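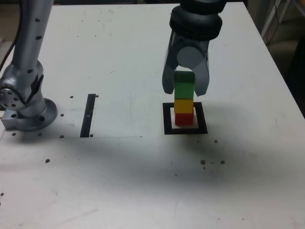
Four blocks up, inside the black square.

Come and stack blocks with us in August!

Hello! I'm Rania Farah and I look after the block-stacking sessions at Karam, up on the first floor of the old Trorkberg building. We're looking for grown-ups who'd like to spend a bit of time building small towers out of toy blocks and telling us how they went about it. You don't need to be good at it (I'm not, and I've had months of practice).

What you'd be doing

You sit at a white table with a handful of coloured cubes and a black square marked out on the top. We call out an order, you build it inside the square, and then we chat about it. Red at the bottom, then yellow, then the light green, then the dark green is the one most people remember, mainly for the muttering over which green is which! Please don't worry about neatness unless we ask for it. I love a wonky tower.

Each visit lasts 45 minutes and we'd like you to come for two visits. The table is well scuffed by now, so feel free to lean, drum your fingers or scribble on the pad we give you.

Some rounds are nice and short, with just a yellow cube on a red one, and those are the ones we start everybody on.

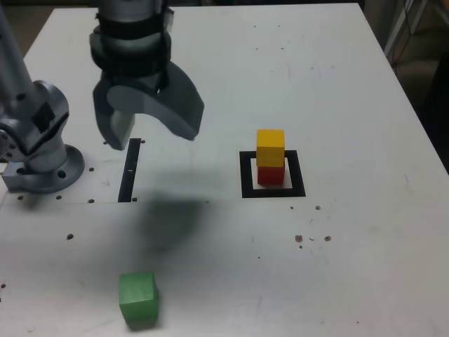 Who we're after

Anyone over 18 who can sit comfortably at a table and tell the block colours apart. Left-handers, please do get in touch, we're short of you! If you came to the Matusis puzzle mornings you're very welcome here too.

What you get

Tea, biscuits, your bus fare back and a Jinero shopping voucher at the end of your second visit.

How to join in

Ring the Karam front desk and ask for me or Randa Azar, any time after 10 in the morning. Tell us whether mornings or afternoons suit you, and which hand you write with. Randa keeps the diary and will ring you back with a time.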